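3.2 Garments with Contrasting Trim

Most household guides to laundry sort clothing first by color and then by weight of cloth. The families who took part in the Seltwood study did not always follow that order. Many of them sorted by the person who would wear the item, and left questions of color until the machine was being loaded. Red clothing with white parts was the group over which they differed most, and it is treated separately in this section. Figure 5 shows red clothing of this kind during handling. 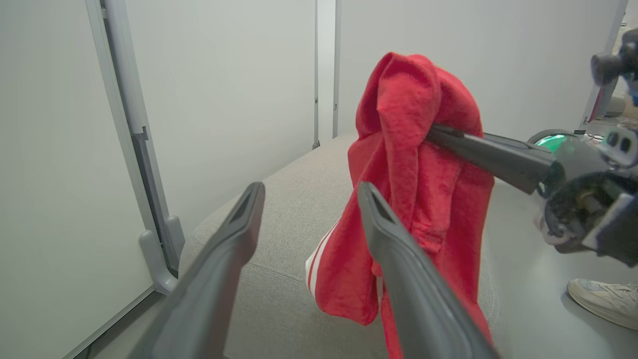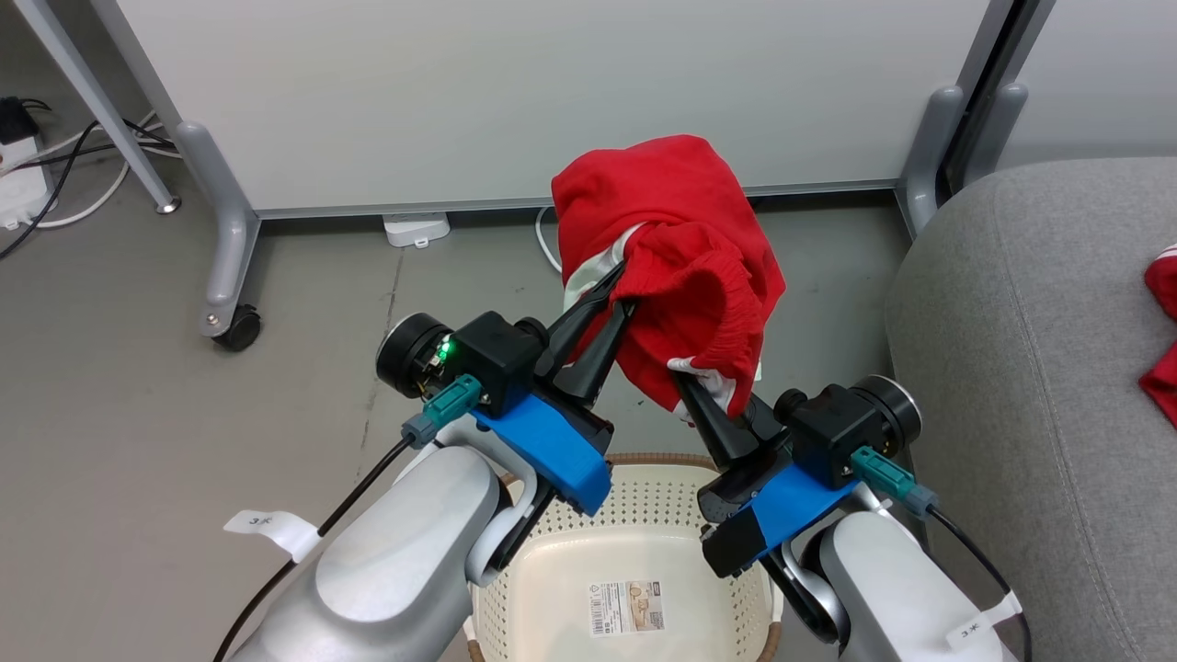
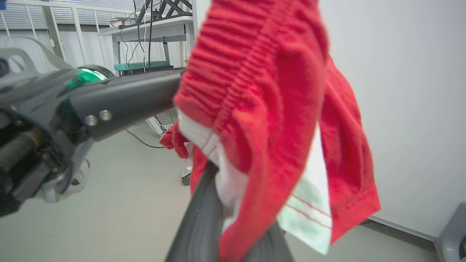 Figure 5. Red clothing with white parts, held up during handling.

The difficulty with such items is easily stated. A plain red garment may be washed with other reds, and a plain white one with other whites. A garment that carries both colors belongs fully to neither pile. Written advice tends to settle the matter by the larger area of cloth, so that a mostly red item goes with the reds. In the interviews, however, several participants reported that they judged by the part they were most anxious to protect. For these participants a narrow white band was enough to move a garment out of the red pile and into a small load of its own, often washed by hand.

The study covered 68 households and recorded 307 separate decisions about where a garment should go. Participants were asked to sort a week of clothing in their usual way and to explain each choice in their own words. Nothing was washed during the visit. The explanations were later grouped under five headings: color, fabric, wearer, degree of soiling, and habit. Where a participant gave more than one explanation, the first was taken as the main one and the others were kept as notes.

Habit was the hardest heading to apply. A participant who said that an item "always goes in there" might be repeating a rule learned in childhood, or might have reached the rule after a bad result in the past. Karimi, who conducted the follow-up interviews in May, asked participants to recall where such rules had come from. The answers were often vague, but accounts of dye transfer were remembered in detail — the garment, the load it spoiled, and in some cases the person who had been blamed for it.

Folding raised a related set of questions. Knit clothing with a soft surface was usually folded in thirds, while shorts were folded once down the middle and stacked. Items with elastic at the waist did not lie flat, and participants differed in how much this mattered to them. Some pressed the waistband down with the palm before adding the next item to the stack. Others rolled their shorts and placed them on end in a drawer. Hooded garments were described as the least agreeable to fold, and a number of households hung them on hooks or left them over the back of a chair.

The place in which sorting and folding were done also varied. Few households had a table set aside for the purpose. Beds, sofas, and the floor were all in regular use, and clothing was commonly lifted from a basket one item at a time, shaken out, and held up before a decision was made. Participants described holding a garment up as the moment at which they looked for stains, checked that sleeves were not inside out, and noticed trim that could not be seen while the item was bunched. Sorting directly from a full basket, without lifting each piece clear, was associated with more second thoughts and more items moved from one pile to another.

These second moves are considered in Section 3.3, together with the treatment of socks and other paired items.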